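Subject: Re: [league-list] Seo ground and the Plekivau fixtures

On 4 October, oops, ignore my header, replying to the earlier note on the Seo ground:

> Does anyone know if the away game at Plekivau is still on the lower field?
> The fixture page says one thing and the club says another. We have two
> cars coming from Cenduder and need to know which gate to use. Also, is the
> 71 minute rule for the under-16s still in force, or did that go out with
> last season's handbook?

The lower field is closed until the end of October. The drainage work ran over and the centre circle is still soft. All Plekivau home games have moved to the upper field, so use the north gate, past the tennis courts. Parking there is tight after 1 p.m.

The fixture page has the wrong field for three of the games. I have asked for it to be fixed. Until then go by the list the club sent out.

On the 71 minutes: that was never a rule for league play. It was the length we used for under-16 matches at the Didatent Cup last year, to fit the schedule under the lights. League games for that age are two halves of 40, same as before.

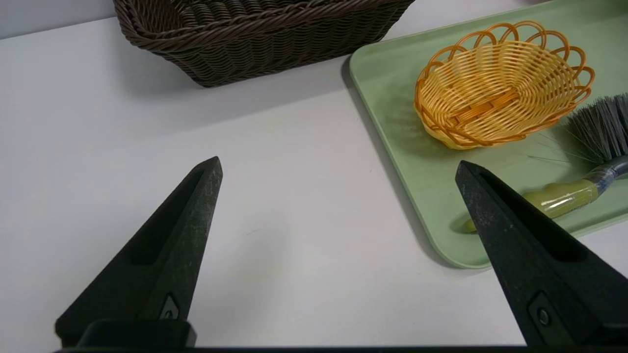 Page last changed: October, 9:40 p.m.

Some other things while I am writing.

Registration closed with 927 players across all age groups, up from 719 last year. Most of the growth is in the under-10s and the women's second division. We are short of referees at both levels. If your club has anyone who did the entry course in spring and hasn't picked up a whistle yet, please ask them to get in touch through the list. Match fees are paid at the end of each month.

The Didatent Cup final will be at Seo again. The stand there holds 4000, so there is no need to reserve seats, but clubs that want to sit together should come in by the east side. Kickoff is 2 p.m. The third-place game is on the same pitch at 11:30. Both teams in the final should bring a second set of jerseys. Cenduder and Plekivau both wear dark green at home and we had a colour clash in the semifinal that held up the start.

Yellow card totals carry over from league to cup this year. A player on four goes into the final eligible, and a fifth in that game counts toward the first league match afterward. Please check your own sheets against the ones posted and write back about any errors before the semifinal replays are entered.

Goal nets for the upper field at Plekivau are in the grey shed. The home side puts them up and takes them down.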